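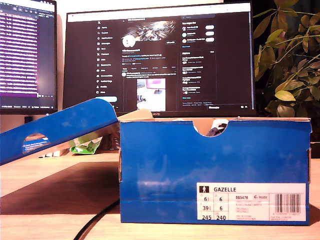 포릭스(Porix) 생활글쓰기 교실
넷째 시간 강의 노트: 추도사 쓰기와 읽기

지난 시간에 내드린 숙제부터 이야기하고 시작할게요. 돌아가신 분에 대해 기억나는 장면을 하나만 적어 오시라고 했는데, 많은 분이 "하나만 고르는 게 제일 어려웠다"고 하셨지요. 그 말씀이 저는 참 반가웠습니다. 고르느라 애를 먹었다는 건 이미 글쓰기의 절반쯤을 하셨다는 뜻이거든요. 오늘은 그 장면을 가지고 사람들 앞에서 소리 내어 읽을 글, 그러니까 추도사를 만들어 보겠습니다.

부고와 추도사를 같은 글로 여기는 분이 많으신데 쓰임이 꽤 다릅니다. 부고는 소식을 알리는 글이라서 이름과 나이, 가족 관계, 빈소와 발인 시각 같은 것이 틀림없이 들어가야 하고, 읽는 사람은 대개 혼자서 눈으로 읽습니다. 추도사는 이미 소식을 듣고 모인 사람들이 함께 귀로 듣는 글이에요. 듣는 사람은 앞으로 돌아가 다시 읽을 수가 없습니다. 한 번 놓치면 그만이지요. 오늘 드리는 말씀 대부분이 이 차이에서 나온다고 생각하시면 됩니다.

1. 언제, 어디서 읽는 글인가

추도사를 읽는 자리는 집안마다, 종교마다 다릅니다. 발인 전날 저녁에 가족끼리 모여서 읽기도 하고, 영결식 순서 안에 들어가기도 하고, 사십구재나 첫 기일에 읽기도 합니다. 요즘은 장례를 조용히 치른 뒤 몇 달 지나 따로 추모 모임을 여는 집도 늘었어요. 제가 다녀온 모임 가운데 하나는 파루크(Farouk)라는 작은 찻집을 오후 내내 빌려서 한 자리였는데, 고인이 생전에 단골이던 곳이라 그랬는지 모두 평소 목소리로 이야기하시더라고요. 마이크도 없었고 순서지도 없었습니다. 그런 자리에서 "삼가 고인의 영전에 머리 숙여"로 시작하는 글을 꺼내면 읽는 사람도 듣는 사람도 조금 멋쩍어지겠지요.

반대로 영결식장은 넓고 울림이 있고, 다음 순서가 기다리고 있습니다. 문장이 길면 뒷부분이 울림에 묻혀요. 그러니 글을 쓰기 전에 주관하시는 분께 다음을 꼭 여쭤 보세요.

- 장소가 어디이고 마이크가 있는지
- 나 말고 또 읽는 사람이 있는지, 있다면 순서가 어떻게 되는지
- 시간을 얼마나 주시는지
- 종교 의식이 함께 있는지, 있다면 피해야 할 표현이 있는지
- 아이들이 오는지

마지막 항목을 빼놓는 분이 많습니다. 손주들이 앞줄에 앉아 있는데 병상에서의 마지막 며칠을 자세하게 읽어서 어른들이 당황한 자리를 저도 본 적이 있어요. 읽으신 분은 정말 좋은 마음으로 쓰신 글이었는데 말이지요.

2. 길이 이야기

처음 쓰시는 분들은 대개 너무 짧을까 봐 걱정하십니다. 그런데 막상 써 보면 거의 다 너무 깁니다. 제가 외숙모 추모 모임 때 쓴 글을 보기로 들게요. 처음 밤에 앉아서 쓴 초고가 2090자였습니다. 이틀 동안 붙들고 고쳤다고 생각했는데 다시 세어 보니 2075자였어요. 이틀 동안 열다섯 글자를 줄인 셈이지요! 조사만 바꾸고 쉼표만 옮겼던 겁니다. 그러다 사촌 언니 앞에서 한번 읽어 봤는데, 언니가 중간쯤에서 창밖을 보더라고요. 그 자리에서 직장 이야기 한 단락과 상 받으신 이야기 한 단락을 통째로 들어냈습니다. 마지막에 들고 나간 원고는 1047자였습니다.

제 원고가 정답이라는 말씀은 아니에요. 다만 줄일 때는 글자를 깎으려 하지 마시고 이야기를 하나 빼시라는 겁니다. 이야기 다섯 개를 조금씩 줄여 놓으면 다섯 개가 다 흐릿해집니다. 두 개를 남기고 그 두 개를 넉넉하게 하시는 편이 듣기에 훨씬 편해요. 빼낸 이야기는 버리지 마시고 따로 모아 두세요. 기일에 다시 꺼낼 수도 있고, 식사 자리에서 말로 하면 더 좋은 이야기도 많습니다.

시간은 반드시 소리 내어 읽으면서 재십시오. 눈으로 읽는 속도는 아무 도움이 되지 않습니다. 그리고 그날은 연습 때보다 느려진다고 보셔야 해요. 목이 메기도 하고, 누가 울면 잠깐 기다려야 하기도 하니까요.

3. 재료 모으기

집에 앉아 혼자 떠올리는 것만으로는 금방 바닥이 납니다. 더구나 슬플 때는 마지막 모습만 자꾸 떠오르지요. 그래서 저는 다른 사람에게 물어보시기를 권합니다. 단, "어떤 분이셨어요?" 하고 물으면 누구에게 물어도 "좋은 분이셨지"라는 답이 돌아와요. 질문이 크면 답이 뭉툭해집니다. 작게 물어보세요.

- 그분이 전화를 받을 때 첫마디가 뭐였나요?
- 같이 밥을 먹으면 무엇을 먼저 드셨나요?
- 무슨 일로 화를 내셨나요?
- 손님이 오면 무엇을 내놓으셨나요?
- 남몰래 잘하시던 것이 있나요?
- 마지막까지 못 고치신 버릇은요?

통화를 하면서 받아 적기 힘드시면 녹음을 하셔도 됩니다. 지난 기수에서는 플루넥스(Flurnex)라는 녹음 앱을 쓰신 분이 계셨고, 그냥 전화기에 들어 있는 기능을 쓰신 분도 계셨어요. 무엇을 쓰시든 녹음한다고 먼저 말씀드리는 것만 잊지 마세요. 그리고 녹음을 받아 적을 때는 사투리와 말버릇을 고치지 마시고 들리는 대로 적어 두세요. 표준어로 다듬는 순간에 그분 목소리가 사라집니다.

사람마다 기억이 다를 때가 있습니다. 큰아들은 아버지가 트럭을 몰고 고향을 떠났다 하고 고모는 기차였다고 하고요. 부고라면 확인을 해야겠지만, 추도사에서는 "큰형님은 트럭이었다고 하시고 고모님은 기차였다고 하십니다"라고 그대로 읽으셔도 괜찮아요. 오히려 그 대목에서 자리가 한결 풀어지곤 합니다. 다만 태어난 곳이나 자녀의 순서, 배우자와 사별한 해 같은 것은 틀리면 두고두고 마음에 걸리는 일이 되니 가족 한 분에게 원고를 미리 보여 드리세요.

4. 뼈대 세우기

정해진 형식은 없습니다만 처음이시면 다음 순서를 따라가 보시는 것도 좋습니다.

첫머리. 내가 누구이고 고인과 어떤 사이인지를 한두 문장으로 밝힙니다. 가족은 다 아는 이야기라도 고인의 직장 동료나 이웃은 모르실 수 있어요. "저는 막내 조카입니다. 어릴 때 방학마다 이모 댁에서 지냈습니다." 이 정도면 넉넉합니다.

장면 하나. 지난 시간에 써 오신 그 장면이 여기에 들어갑니다. 때와 곳이 있고 고인이 무언가를 하고 계셔야 해요. 말씀도 한마디 들어가면 좋습니다.

그 장면에서 넓혀 가기. 장면이 고인의 어떤 면을 보여 주는지 조금 풀어 줍니다. 길게 풀지는 마세요. 듣는 분들이 이미 고개를 끄덕이고 계시면 설명은 필요가 없습니다.

장면 둘. 가능하면 첫 장면과 시기나 분위기가 다른 것으로 고르세요. 첫 장면이 젊은 시절이라면 둘째는 나이 드신 뒤로, 첫 장면이 우스운 것이었다면 둘째는 차분한 것으로요.

작별. 고인에게 직접 말을 건네도 되고, 모인 분들에게 감사를 전해도 됩니다. 둘 다 하시려거든 감사를 먼저 하세요. 고인에게 말을 건넨 다음에 다시 "바쁘신 가운데 와 주셔서"로 돌아오면 마음이 덜컥 끊깁니다.

연대기로 쓰고 싶다는 분도 늘 계십니다. 어디서 태어나 어느 학교를 나오고 언제 결혼해서 어디에서 일하셨는지 차례로 읽는 방식이지요. 어른들 가운데는 이렇게 해야 예를 갖췄다고 느끼시는 분이 많아서 무조건 말리지는 않습니다. 그럴 때는 약력을 순서지에 따로 싣고, 낭독에서는 그 가운데 한 시절만 붙잡아 보시라고 권해 드려요. 코보미츠(Kovomitz)에서 보낸 신혼 시절을 순서지에는 한 줄로 넣고 낭독은 온통 그 동네 이야기로 채우신 분이 계셨는데, 언덕길에 연탄을 나르던 대목은 저도 아직 생생합니다.

5. 보기글과 고친 글

다음은 수업에서 같이 고쳐 본 단락입니다. 쓰신 분께 허락을 받고 싣습니다.

고치기 전:
할머니께서는 언제나 자애로우시고 근면 성실하신 분이셨으며, 가족을 위해 평생을 희생하시면서도 한 번도 힘든 내색을 하지 않으셨고, 이웃에게도 늘 베푸시는 삶을 사셨기에 주변 모든 분의 존경을 한 몸에 받으셨습니다.

고친 뒤:
할머니 댁 대문은 낮에는 늘 열려 있었습니다. 우유 배달하시는 분도, 옆집 아이도 그냥 들어와서 마루에 앉았습니다. 할머니는 누가 왔는지 보지도 않고 부엌에서 먼저 물으셨어요. "밥은?" 제가 대학에 떨어지고 내려간 날에도 할머니는 그것만 물으셨습니다.

고치기 전 글이 나쁜 글이라고는 말씀드리지 않겠습니다. 틀린 말은 하나도 없을 거예요. 그런데 이 단락은 할머니 성함을 바꾸면 다른 어느 할머니께도 그대로 읽어 드릴 수가 있습니다. 고친 글은 그럴 수가 없지요. 자애롭다, 베푼다는 낱말이 다 빠졌는데도 듣는 분들은 그렇게 들으십니다. 그리고 소리 내어 읽어 보시면 금방 아시겠지만 숨 쉴 자리가 생겼어요. 고치기 전 글은 한 문장이 끝나기까지 너무 멀어서 울먹이는 목소리로는 도저히 건너갈 수가 없습니다.

6. 조심스러운 이야기들

사이가 좋지 않았던 분의 추도사를 맡게 되는 일도 있습니다. 이런 말씀을 수업이 끝난 뒤에 따로 와서 하시는 분이 기수마다 꼭 계셔서 노트에도 적어 둡니다. 없던 정을 지어내지 않으셔도 됩니다. "아버지는 어려운 분이셨습니다" 한 문장이면 아는 분들은 다 아십니다. 그다음에 거짓 없이 말할 수 있는 것을 하나 찾아보세요. 새벽마다 연장을 닦으셨다든지, 글씨가 반듯하셨다든지요. 도저히 못 찾겠으면 다른 분께 맡기셔도 괜찮습니다. 거절하는 것도 예의일 수 있어요.

병명과 돌아가신 경위는 유족이 밝히기로 한 만큼만 말합니다. 빚이나 재산, 집안 다툼, 이혼과 재혼에 얽힌 일도 마찬가지고요. 헷갈리시면 원고를 가족에게 보여 드릴 때 그 대목을 짚어서 여쭤 보시면 됩니다.

웃음은 괜찮은가 하는 질문도 많이 받습니다. 괜찮습니다. 고인을 아끼는 마음에서 나온 웃음은 다들 반가워하세요. 고인 말고 그 자리에 앉아 계신 다른 분을 웃음거리로 삼는 이야기는 빼시고요.

시나 노랫말을 인용하실 때는 짧게 하시고, 고인이 정말 좋아하시던 것인지 한번 생각해 보세요. 내가 좋아하는 시를 넣고 싶은 마음은 저도 잘 압니다(저도 그랬습니다). 그래도 외숙모는 시보다 라디오 교통방송을 더 좋아하셨기 때문에 결국 그 이야기를 넣었어요.

7. 읽는 날을 위한 준비

원고는 종이에 큼직하게 뽑으세요. 전화기 화면은 꺼지기도 하고 전화가 오기도 하고, 눈물이 고이면 잘 보이지도 않습니다. 글자는 평소보다 훨씬 크게, 줄 사이는 넓게 하시고 종이 한쪽 면에만 뽑습니다. 쪽번호를 꼭 적으시고, 문장이 다음 장으로 넘어가지 않게 끊어 주세요.

숨 쉴 곳에 빗금을 그어 두시면 좋습니다. 틀림없이 목이 멜 것 같은 문장에는 따로 표시를 하고, 그 앞에서 미리 멈추세요. 멈추고 물을 한 모금 드셔도 되고 가만히 서 계셔도 됩니다. 본인에게는 아주 길게 느껴지지만 듣는 분들은 얼마든지 기다려 주십니다.

가까운 분 한 분께 같은 원고를 드려서 앞자리에 앉아 계시게 하세요. 더는 못 읽겠다 싶을 때 손짓하면 이어서 읽어 주시기로 약속해 두는 겁니다. 약속만 해 두고 끝까지 혼자 읽으시는 분이 대부분인데, 그래도 약속이 있으면 마음이 참 든든해집니다.

다 읽은 원고는 유족께 드리세요. 봉투에 넣어 드리면 더 좋고요.

다음 시간까지 해 오실 것

지난번 장면에 둘째 장면을 붙여서 추도사 초고를 한 편 써 오세요. 꼭 돌아가신 분이 아니어도 됩니다. 은퇴하시는 선생님이나 멀리 이사 가신 이웃께 드리는 글로 바꾸셔도 되고, 오래 함께 산 강아지 이야기도 좋습니다. 요즘 마음이 너무 힘드신 분은 안 써 오셔도 되니 그냥 나와서 듣기만 하세요.

초고는 소리 내어 세 번 읽어 보시고, 읽다가 혀가 걸린 곳에 밑줄을 그어 오시면 됩니다. 고치지는 마시고 밑줄만요. 다음 시간은 11호 강의실로 자리를 옮겨서 합니다. 서서 읽는 연습을 할 거라서 조금 넓은 방을 부탁드렸어요. 돋보기 쓰시는 분은 꼭 챙겨 오시고, 물은 제가 준비해 두겠습니다.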